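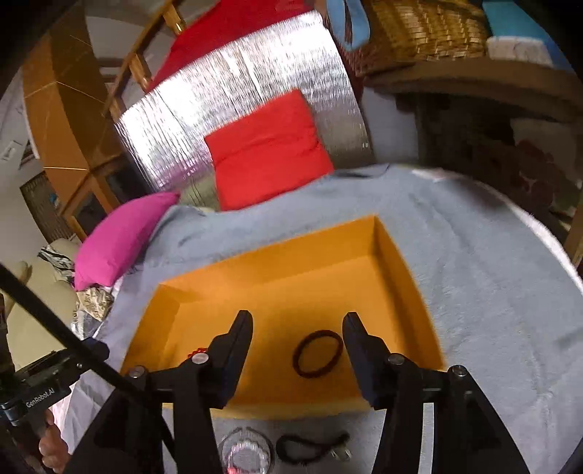
A hand-held gripper with its fingers open over a beaded bracelet in a cardboard box. Small household objects make up much of the coursework in the home demonstration unit.

Grade the Notebook Before the Count

By Tsegereda Gidey, Instructor, Applied Robotics Program, Bastesstead Technical College

When the robotics course at Bastesstead Technical College was revised two years ago, the faculty agreed that every student should spend part of the term collecting demonstrations by hand. Each pair signs out a gripper tool, takes it home, and records a set of short tasks: lifting an object, moving it, putting it down in a stated place. The recordings are pooled and used in the second half of the course, when the class trains a small model and runs it on the laboratory arm. I supported the change at the time and I support it now. My disagreement is with the way the unit is graded, and I believe the matter should be settled before the August planning meeting fixes the syllabus for another cycle.

Under the present rules, the class is given a shared target of 3000 accepted recordings. Individual grades for the unit are drawn mainly from each pair's contribution to that total. In the most recent term, 46 students took part and the pool closed at 2985. The shortfall was small. It nevertheless took up most of the closing review, and several pairs asked whether they might be allowed a further Saturday to make it up. Very little was said in that review about what the recordings contained.

I do not fault the students. They read the grading sheet correctly. A course that pays by the piece will receive pieces, and students with other classes and often with jobs will sensibly choose the tasks that produce them fastest. A firm foam block on a bare desk can be picked up and put down many times in an evening. A string of beads on the floor of a box is slower work. It has no obvious place to be held, it changes shape when it is touched, and the walls of the box limit the directions from which the fingers can approach. A pair that takes on such an object will submit fewer recordings than its neighbors and, under our rules, will receive a lower mark for having done so.

The effect on the pool can be seen by anyone who browses it. Rigid objects are present in great number. Soft, linked, and coiled ones are scarce, and most of those that do appear come from a handful of pairs who were, in effect, penalized for supplying them. When the class reached the training stage, the arm performed acceptably on blocks and cups and poorly on cords and chains. Students were then asked to write a report on the weaknesses of the model. Many wrote thoughtful reports. Few connected those weaknesses to the incentives under which they themselves had worked, and I think we owed them that discussion.

My proposal is a simple one. The notebook that each pair keeps during the home unit should carry the larger share of the grade, and the number of recordings should become a minimum to be met. The notebook already exists. Students are required to enter the object, the setting, the task as planned, and any departure from the plan. At present it is checked for completeness and returned without comment. Most of the teaching value of the unit lies in it, and we have been treating it as paperwork.

An example may help. One pair in the last class chose jewelry as its object group. Their early entries are brief and rather cheerful. By the second week they had begun to write at length about where a bracelet can be gripped, whether the fingers should close across the loop or on one side of it, and what ought to be counted as a successful placement when the object does not keep its shape. They argued the last point with each other over several pages and did not fully agree. They then wrote a definition, applied it to everything they had recorded so far, and withdrew a number of recordings that no longer met it. Their total fell. In my judgment this was the best engineering work done in the course that term, and the grading sheet had no line on which to record it.

Their case was not isolated. Across the class, students withdrew 136 recordings of their own accord after submission. Each withdrawal cost the pair credit. I would like my colleagues to consider what it means that students were willing to pay that price, and how many more doubtful recordings must have been left in place by students who could not afford to.

There are objections to the proposal, and they deserve a proper answer. The strongest has been put by my colleague Samer Shboul, who runs the training half of the course and who depends on the pool arriving on time and in sufficient size. His view is that a model trained on too little data teaches the class nothing at all, because students cannot tell a poor method from a starved one. He notes that the count is fair in a way that the reading of notebooks may never be. Two instructors will seldom disagree about a number. They may well disagree about whether an entry shows good judgment.

I accept the first part of this. A minimum should remain, and it should be high enough to serve his half of the course. I would set it per pair, so that no one is tempted to lean on the class total or to resent it. On the second part, I would observe that we already grade written design reports in three other courses and have learned to do so with reasonable consistency. A short rubric, with two readers for any notebook near a grade boundary, would bring the home unit into line with them.

A second objection concerns workload. Reading notebooks takes time, and the time would fall at a crowded point in the term. I estimate about 20 minutes per notebook for a careful first reading. The department could recover much of this by ending the manual check of every recording, a task that the course assistants perform with patience and that catches mainly faults the software could flag. Devby, the logging tool written by an earlier class, already reports files that are too short or that stop before the gripper opens. It has not been given the authority to reject them. I suggest that it be given that authority, with an appeal to an instructor.

The third objection is the one I find hardest, and it concerns the home itself. Some faculty would prefer to bring the unit back into the laboratory, where lighting and work surfaces can be made uniform and where pairs can be compared on equal terms. They point out that students live in very different circumstances. One may have a spare room and a large table, while another works on a blanket between pillows, with the family's belongings on the shelves behind. It is reasonable to ask whether a grade should depend on that.

I would answer that a grade based on volume does depend on it, and heavily. The student with a clear table and a quiet evening can produce recordings at a rate that the student in a shared room cannot match. A grade based on the notebook depends on it much less. A patterned cloth, a soft surface that shifts under the object, or a box that must be worked around will all slow the recording, but each of them gives an attentive student something worth writing down. The varied room is also what the model most needs to see. Our own Korletey trials, in which the laboratory arm was moved to the student lounge for a week, showed how quickly a system prepared in one tidy setting loses its footing in another. To retreat to the laboratory would make the grading easier and the course poorer.

There is, in addition, a matter of courtesy that our handbook should address whatever is decided on grading. Recordings made at home show more than the task. Students should be told plainly, before the tools are signed out, how the recordings are stored, who may view them, and how a family member may ask for one to be removed. The Gredonar archive, where the pooled recordings are kept, is open to all current students in the program. I am not persuaded that every household understood this, and the consent form now in use is a single paragraph written for laboratory work. It should be replaced before the next group begins, even if nothing else in this essay is adopted.

What I am asking of the planning meeting is therefore limited. Keep the home unit and the hand-held tools. Set a per-pair minimum that the training half of the course can rely upon. Move the greater part of the grade to the notebook, under a published rubric, and treat the withdrawal of a doubtful recording as evidence of good work when the reason is given. Mr. Shboul and I have agreed to draft the rubric together, and to test it on last term's notebooks with the names removed. Colleagues who wish to read the drafts or to serve as second readers may leave word at the program office.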